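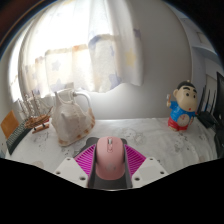
Hilfe & Service

Häufige Fragen zu Bestellung, Versand und Rückgabe

Stand: 5. Februar 2021

Wie kann ich bei Monura bestellen?
Bestellungen nehmen wir über den Onlineshop entgegen. Firmenkunden können auch ein Angebot anfordern und per E-Mail bestellen. Telefonische Bestellungen sind nicht möglich.

Brauche ich ein Kundenkonto?
Nein. Sie können als Gast bestellen. Mit Kundenkonto sehen Sie Ihre früheren Rechnungen und den Bearbeitungsstand. Gastbestellungen lassen sich nachträglich keinem Konto zuordnen.

Ich habe keine Bestellbestätigung erhalten. Was nun?
Bitte sehen Sie zuerst im Spam-Ordner nach. Wenn auch dort nichts liegt, war vermutlich die E-Mail-Adresse falsch geschrieben. Schreiben Sie uns über das Kontaktformular und nennen Sie Namen und Lieferadresse.

Welche Zahlungsarten gibt es?
Vorkasse, Lastschrift und Kreditkarte. Kauf auf Rechnung bieten wir Firmen, Schulen und Behörden an. Bei Vorkasse reservieren wir die Ware sechs Werktage. Geht bis dahin kein Geld ein, wird die Bestellung storniert.

Wie lange dauert die Lieferung?
Lagerware ist in der Regel nach drei Werktagen bei Ihnen. Artikel der Serie Vendby kommen direkt vom Hersteller und brauchen länger. Den voraussichtlichen Termin finden Sie auf der Artikelseite.

Was kostet der Versand?
Innerhalb Deutschlands 6 Euro, unabhängig vom Gewicht. Nach Österreich berechnen wir 20 Euro. In die Schweiz liefern wir zurzeit nicht.

Kann ich die Ware selbst abholen?
Ja, im Lager Trandville, Tor 3. Wählen Sie im Bestellvorgang "Abholung" und warten Sie die Abholmail ab. Bringen Sie die Bestellnummer und einen Ausweis mit. Im Lager kann nicht bezahlt werden.

Wie lange kann ich etwas zurückgeben?
Wir nehmen Ware innerhalb von 28 Tagen nach Erhalt zurück. Ihr gesetzliches Widerrufsrecht bleibt davon unberührt. Software mit geöffneter Versiegelung ist ausgeschlossen.

Wer trägt die Kosten der Rücksendung?
Bei defekten oder falsch gelieferten Artikeln zahlen wir. In allen anderen Fällen zahlen Sie das Porto. Unfreie Pakete werden nicht angenommen.

Wann bekomme ich mein Geld zurück?
Wir erstatten auf demselben Weg, auf dem Sie bezahlt haben. Nach Eingang der Rücksendung erhalten Sie eine Gutschrift per E-Mail. Bei Kreditkarten erscheint der Betrag oft erst auf der nächsten Abrechnung.

Mein Paket ist beschädigt angekommen.
Fotografieren Sie Karton und Inhalt und heben Sie beides auf. Melden Sie den Schaden möglichst am selben Tag. Reparaturen übernimmt für uns die Werkstatt Mirzaei. Bitte schicken Sie nichts ohne Auftragsnummer dorthin.

Kann ich meine Rechnung ändern lassen?
Die Rechnungsanschrift korrigieren wir bis zum Ende des Folgemonats. Für eine Rechnung aus dem April also bis Ende Mai.

An wen wende ich mich bei einer Reklamation?
Ansprechpartner ist Béla Tóth, Kundenservice. Sie erreichen ihn über das Kontaktformular, Betreff "Reklamation".

War diese Seite hilfreich?
Ja / Nein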